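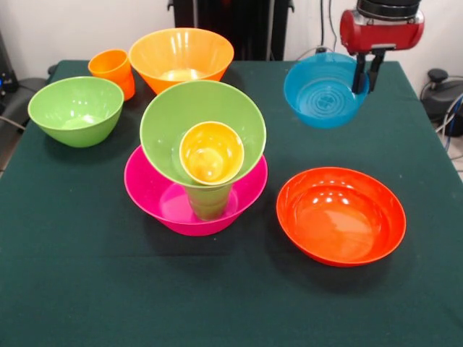
Labeling support relations for a stacking policy

Imia is the planner we run on top of the Fuvgate grasping stack. It takes one view of the table and returns a support graph: which vessel rests on the cloth, which rests on or inside another vessel, and which is in the gripper. The next pick is chosen from that graph. This page covers how to label a set of views, train the relation head, and check the result before it goes on the arm.

You need a working Fuvgate install, a calibrated fixed camera, and a set of plastic bowls and cups in several colors. A plain cloth in a single color makes segmentation easier. Small specks of lint can be left alone.

Step 1. Collect the views

Save one view each time the gripper closes, one when the object is clear of the table, and one after release. Our set, Kellenau, has 260 views. Do not drop views in which an object is in the air. They supply all the positive cases for the "held" relation, and a model trained without them will attach a lifted bowl to whatever vessel is behind it.

Step 2. Mark the instances

Give every vessel its own ID, and store class (bowl or cup) and color as separate fields. Never use color as the ID. In the view at the top of the page, two bowls and a cup are nearly the same lime green. One of the bowls stands by itself on the cloth and the other two pieces are in the stack. A labeler working by color will merge them.

For a partly hidden vessel, draw the visible region only. The green cup in the stack shows only its lower part, between the pink rim and the green bowl above it. That strip is enough. The relation head gets its depth order from the graph, so a guessed outline adds noise.

Step 3. Write the relations

Each vessel gets exactly one parent. The allowed types are:

on_table: the parent is the cloth
inside: the base sits within the parent's rim
on_top: the base rests on the parent's rim or upper edge
held: the parent is the gripper

For the center stack, working up from the cloth:

pink bowl, on_table
green cup, inside pink bowl
green bowl 2, on_top of green cup
yellow cup, inside green bowl 2

The blue bowl is held. Everything else is on_table. Contact from the side is not support, so the small orange cup and the large orange bowl at the back have no edge between them even though they touch. This was the most frequent labeling error in our first pass.

Step 4. Split the set

Split by episode. Views from one episode differ by a single move, and splitting by view leaks nearly identical stacks into the test set. We used 194 views for training and kept the rest for testing. Fix the split before tuning.

Step 5. Train

Freeze the segmentation backbone and train the relation head alone for 10 epochs. Then unfreeze and continue at one tenth of the learning rate until validation loss stops falling. Flip images left to right only. Vertical flips reverse the meaning of on_top.

Step 6. Check the graph

Run the Duangkaew checker on the predicted graphs. It rejects cycles, vessels with two parents, and more than one held object. It does not catch on_top predicted as inside, so review deep stacks by hand. Steep, funnel-shaped bowls cause most of these confusions in our runs.

Report edge accuracy and whole-graph accuracy separately. Edge accuracy is inflated by on_table, the majority class.

Known issues

Glare on an inner wall can be segmented as a separate cup. Lower the lamp or raise the minimum instance area. Bug 106 (held edge lost when the fingers cover most of the rim) is still open.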